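学中文第六年，我开始给自己写信

我住在 Valldale，一个不大的地方，冬天很长。我的母语不是中文，这个博客里的句子都是我自己写的，写完以后会查词典，但是不请别人改。所以如果您读到奇怪的地方，请原谅，也请告诉我。有几位读者以前告诉过我，我很感谢。

今天想写的是手写汉字这件事。

我学中文到现在是第六年。前面四年，我几乎没有用手写过字。老师说现在大家都用手机和电脑打字，会读、会打就够了。我听了很高兴，因为手写真的很累。我用拼音打字，屏幕上出来一排字，我选一个，一般都选对。考试也是在电脑上考的，成绩还可以。那时候我觉得自己认识很多字，心里有一点骄傲。

后来有一次我去 Lyons 办事，在一家中国人开的小旅馆住了两个晚上。早上老板娘给我一张纸，请我写一下名字、地址，还有几点需要吃早饭。她知道我会说中文，就给了我中文的那一张。我拿起笔，写了“早上七点”，写到“点”字的时候停住了。下面是四个点还是三个点？上面那个部分，先写竖还是先写横？我站在柜台前面，脸慢慢热起来。最后我写了数字，把那张纸还给她。她没有说什么，早饭也准时来了，可是我一整天都想着那个“点”字。

一个学了四年中文的人，不会写“点”。

回家以后我做了一个测试。我拿出以前的课本，第一册，请我的先生用手机放录音，我听写。第一册一共有300个生字，我写对的不到一半。有的字我完全没有印象，好像从来没有见过；有的字我知道大概的样子，左边有一个什么，右边有一个什么，可是手不知道往哪里走。“喜欢”的“喜”我写了三种，三种都不对。“餐厅”的“餐”我没有敢写。

我先生不懂中文，他看着我的纸，说很漂亮。他是一个善良的人。

从那以后我开始练习手写。刚开始我用的方法很笨，就是一个字抄二十遍。抄到第十遍的时候，手还在动，头已经在想晚饭吃什么。抄完了把本子合上，过一个晚上再写，还是不会。我后来明白了，抄写的时候眼睛一直看着上面的那个字，手只是跟着眼睛走，记忆没有参加工作。

现在我用的方法是这样。先看一个字，看清楚它有几个部分，每个部分叫什么。然后把书翻过去，等一会儿，喝一口茶，或者去看看窗外。然后再写。写错了，不擦，在旁边写一个对的。不擦很重要，至少对我很重要，因为过几天再看，我会发现自己总是在同一个地方错。比如“步”字，我总是在下面多写一点。“冒”字的上面，我总是写成“日”，其实里面那两横是不碰两边的。这个我到第五年才知道！打字的时候谁会去看这种地方呢。

再说说纸的问题。我以前不知道格子这么有用。在白纸上写，我的字越写越大，行也越来越斜，到了纸的右边已经爬上去了。“谢”字三个部分，每个部分我都写得很宽，看起来像三个字站在一起。后来我用田字格，就是一个方框里面画一个十字的那种。竖的线告诉我左右怎么分，横的线告诉我上下怎么分。还有米字格，多两条斜线，有的人喜欢，我觉得太乱，看不清自己的笔画。

我用的第一个格子本是 Clulley 文具店买的。那家店主要卖画画用的东西，中文练习本只有一种，放在最下面的架子上，封面上有一只熊猫，是给小孩子用的。格子很大，一页写不了几个字，但是对我正好。大格子不能骗人，哪一笔短了，哪一笔歪了，都看得见。等大格子写得比较稳了，再换小的。我换小格子换得太早，结果字又挤在一起，只好回去用大的。

练了一段时间以后，我又发现一个问题。我练的都是单个的字，会写“点”，会写“喜”，但是让我写一句话，我还是写不出来。写句子的时候，头要想意思，还要想语法，还要想字，三件事一起来，字就丢了。而且单个的字没有感情。我想不出来为什么要写“柜”字，除非我真的要告诉别人我的柜子坏了。

所以我开始给自己写信。

每个星期一封，用中文，用手，写在横线纸上，不用格子，因为信不是练习。写什么都可以，最近吃了什么，园子里的土还冻不冻，和妹妹打电话说了什么话。不会写的字就写拼音，不停下来查。写完了再一起查，用红笔写在拼音上面。然后我把信放进信封，贴好邮票，寄给自己。邮票是有点浪费，我承认。但是信在路上走几天，回来的时候我已经忘了一部分，打开来读，就像读一个别人写的东西，哪里写得不通，一下子就看到了。

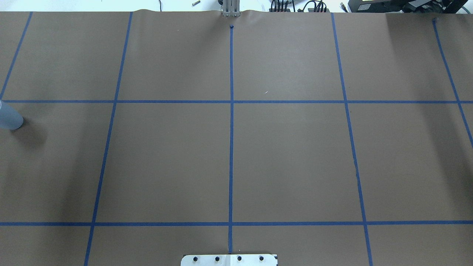 我在学习小组的论坛上说过写信的事，Tengate 很快回复我，写得很直接：手写对成年的学习者来说太花时间了，同样的一个小时，用来听广播或者看小说，进步会大得多，而且现在连中国人自己也常常提笔忘字，外国人为什么要要求自己比他们还好。写信很浪漫，他说，可是浪漫不是学习方法。

我想了好几天怎么回答他。他说的有一部分是对的。练字确实慢，我写一封信要花一个晚上，用这个时间可以读很多页小说。“提笔忘字”也是真的，我的语伴就说过她常常忘记“喷嚏”怎么写，要看手机。

可是我觉得他说的忘，和我的不会，不是一样的东西。我的语伴忘了“嚏”，她知道这个字很复杂，左边有一个口，她只是想不起来右边。给她看一眼，马上回来了，以后也还在。我呢，以前是从来没有过，所以也没有东西可以忘。她小时候写过很多很多遍，手里有一个底子。我想要的就是这个底子，不用很厚，有一点就好。

还有一个好处是我没有想到的，就是读得快了。以前我读小说，“已”和“己”要停一下，“末”和“未”要停一下，“拨”和“拔”更不用说，常常读了半句才发现不通，再回去。现在停得少了。我想是因为写过，手知道它们哪里不一样，眼睛就相信了。这个我没有证据，只是我自己的感觉。

Tengate 后来又回了一次，他说如果你喜欢就继续，他还是去听广播。我们没有吵架。我把他的话也写进了那个星期的信里，“浪漫”两个字写对了，“广播”的“播”写错了，右边上面少了一撇。

信现在放在一个鞋盒里。六月我把它们全部拿出来，按时间排好，从第一封开始读。第一封只有五行，拼音比汉字多，看起来像密码。内容是说我感冒了，不想出门。有一句我到现在也看不懂，写的是“我的鼻子很客气”，可能我想说的是鼻子不通气。读到这里我一个人在厨房里笑了很久。

后面的信慢慢变长，拼音慢慢变少。可是不是一条直线。中间有一段时间我母亲生病，我写得很短，错字又多起来，连“时候”的“候”都少了中间那一竖。“候”和“侯”的分别，我本来早就会了。我看着那几封信，觉得错字也记下了一些东西，所以没有再去改它们。

我给鞋盒里的字做了一个单子，凡是我写拼音、后来用红笔补上的，都记在一个本子里，现在有269个。我每天早上从里面挑几个，早饭以前写。有的字出现很多次，“舞”“赢”“藏”是老朋友了。“藏”字我大概永远写不好，它里面那个“臣”和外面那个“戈”总是打架，“戈”的那一笔太长了就碰到下一行。有的字只出现一次，比如“蟑螂”，写完那封信以后我再也没有需要过，幸好。

有人在邮件里问我用什么笔。我用普通的中性笔，0.7的，太细的笔让我紧张。铅笔也可以，但是铅笔让人想擦。毛笔我试过一次，买了墨汁和便宜的宣纸，写了一个“永”字，看起来像一只掉进水里的虫子。毛笔是另外一门学问，我先不碰，等我退休吧。钢笔我也有一支，可是我是左手写字，手会把墨水抹开，一页写完，手的侧面都是蓝的。

左手写汉字还有一个麻烦。横是从左往右，对右手来说是拉，对左手来说是推。推出来的横容易抖，撇和捺的力气也是反的。课本上说写完一笔要轻轻提起来，我总是提得太早。网上有人说左手的人可以改笔顺，我没有改。笔顺我还是按照书上的，原因很简单，如果写得快一点，笔画连起来了，按照笔顺写的字别人还认得出来，不按照笔顺的就认不出来了。我语伴看过我以前的“必”字，她问我这是不是日文。

还有纸要怎么放。右手的人把纸放正，或者往左边斜一点。我把纸往右边斜，身体坐在纸的左边一点的地方，这样手不会挡住刚刚写的字。这个是我自己慢慢试出来的，别的左手的朋友如果有更好的办法，请写在下面，我很想知道。

下个月我又要去 Lyons，还是住那家旅馆。我已经练了很多遍“早上七点，两个鸡蛋，不要咖啡，谢谢”。“蛋”字上面那个部分不是“足”，也不是“走”，我每次都要想一下。“咖啡”两个字倒是很容易，都有一个口。

不过我先生说，他们可能已经换成在手机上填表了。

关于横线纸，上次有读者问在哪里买，我用的是最普通的信纸，行和行的距离宽一点的就可以。太窄的话“赢”字放不进去。下一篇我想写标点，特别是顿号和逗号，我用错了很多年，可能在这一篇里也用错了几个。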